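About Gornance

Home What we do People Visits Jobs Contact

Gornance teaches robot arms to do kitchen and household work. We do it by having a person drive the arms through a task, over and over, and keeping a record of every run. Customers use those records to train their own robots, or they send us a task and we return a set of runs they can use right away.

We are a company of 11 people. Six of us drive robots for most of the day. The others look after the arms, check the recordings and talk to customers.

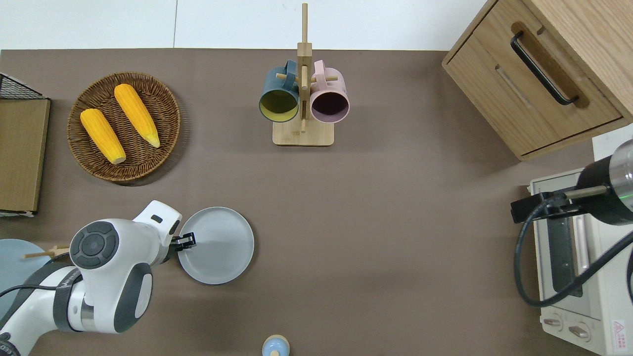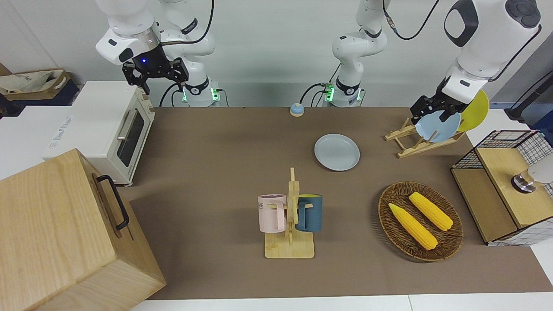 Plates, mugs and other everyday things on one of our tabletops.

How we started

Gornance began as a side job at Adjei, a repair shop for restaurant equipment. Dela Akpalu ran the service desk there and had bought a pair of secondhand arms to see if they could load trays for a bakery customer. Programming the motions step by step took weeks, and every time the bakery changed trays the work had to be done again. Dela tried moving the arms by hand instead and saving the motion. It was clumsy, but a new tray took an afternoon.

The bakery never bought the system. Another customer of the shop heard about it and asked for plates, then for cups. By the following May there was enough of this work to rent a separate room, and a year later Gornance moved out of Adjei altogether. We still share a loading dock with them and they still fix our ovens.

What we do

Most of our work falls under remote control. The operator holds a pair of small handles, and the big arms copy what the hands do. Squeeze the handle and the gripper closes. The operator can look directly at the table or work only from the camera views, depending on what the customer needs. If a robot will have only its cameras to go by later on, we think the person teaching it should have only cameras too, and we will usually suggest that.

Some tasks we teach by hand. One person takes hold of the arm itself and walks it through the motion. This works well for short moves that need a steady path, such as pulling a drawer straight out. It works badly for anything with two arms, as one person can't comfortably guide both, and the person's own hands end up in the camera view.

A normal order is one task in many versions. Say the customer wants a plate taken from a table and put in a rack. We record it with the plate on the left, on the right, near the edge, half behind something else. We change the color of the plate. We change what else is on the table and where it stands. We change operators as well, because two people rarely pick up a plate the same way. The number of runs depends on the task. Our smallest orders are 30 runs, which is enough for a customer to see if the idea makes sense. A full set is usually 1,000 runs. The largest single set we have delivered so far was 1,634, for a client who wanted table clearing done in every order we could think of.

We also record mistakes. When a mug slips or a gripper closes on air, the operator doesn't stop. They open up, back off and try again, and the run is kept and marked as a recovery. Some customers want only clean runs and we can leave the others out, but we ask them to take at least a few. A robot that has only ever seen things go right has nothing to go on when they don't.

Our tools

We built our recording software ourselves. It is called Rallel. It saves the camera views and the arm positions together, on one clock, so that what the operator saw and what the arms did line up. It also lets an operator throw out a bad run with a foot pedal, without letting go of the handles. We do not sell Rallel separately. Customers who work with us on site get a copy for the length of the job.

Stostus is our checking process. Each run is watched by a second person who did not drive it. They note when the task starts and ends, if anything was dropped, and if the operator did something odd that a robot shouldn't learn, like tapping the table three times before a grasp out of habit. (We have had that one. It was in most of a day's work before anyone caught it.) Runs that fail the check are done over at our cost.

Objects come from ordinary stores. We buy what people have at home and we keep a shelf of doubles, so that if something breaks in the middle of a set we can carry on with the same one. We do not glue or weight objects to make them easier to pick up. If a customer asks for that, we will do it and write it in the notes that go with the set.

The people who drive

Operators come to us from all sorts of jobs. We have a former crane driver, two people who worked in dental labs, and a school bus driver who still does the morning route. No background in robots is needed. What matters is patience and being able to do the same thing for the fortieth time with the same care.

New operators spend their first two weeks on plates. Thin, flat things are hard with a two-fingered gripper. You have to come in at the rim, at the right angle, and you can't feel how hard you are pressing. After plates come mugs, then doors and drawers, then tasks that need both arms at once. Nobody's runs go to a customer until they have passed two full days of checks in a row.

A shift at the handles is 45 minutes, followed by a break or a turn at checking. We tried longer shifts in the first year and the runs got worse toward the end, so we went back. Operators are on salary and are not paid by the run. Paying by the run would get us faster work with more of it thrown away.

Names are not attached to the recordings. Each operator has a letter code, and the list that connects codes to people stays in the office.

Dela still drives one morning a week, mostly on new tasks, to find out how hard they are before we quote a price.

What we don't do

We do not build robots and we do not train the finished models. Customers sometimes ask us to promise that a robot trained on our runs will do the job, and we can't. Too much depends on their hardware and on their own people. What we promise is the number of runs in the order, checked, with notes, on the date we agreed.

We don't record in private homes. All work is done in our own rooms or at the customer's site. We also turn down tasks with knives, open flame or hot oil. The oven tasks we take are done with the power off.

Working with us

Send us a short note about the task. A phone video of a person doing it is more useful than a long description. We answer within a few working days and, for most tasks, offer a trial set first. You see the trial runs before you decide on anything larger.

If your arms differ from ours, tell us early. We can often mount your grippers on our tables, or send two operators to you with a set of handles. On-site jobs need a room that can stay as it is overnight, a solid table and lights that don't flicker.

Visits

Customers and school groups are welcome on Wednesday afternoons. Please book ahead through the contact page and give us the number of people. Groups are split in two if there isn't room at the tables. Visitors can try the handles on our practice arms – closed shoes please, and long hair tied back. Children need to be tall enough to see over the table while standing.

Parking is behind the building, on the Adjei side. Use the gray door and ring the bell. If no one comes, we are probably in the middle of a run and will be with you when it ends.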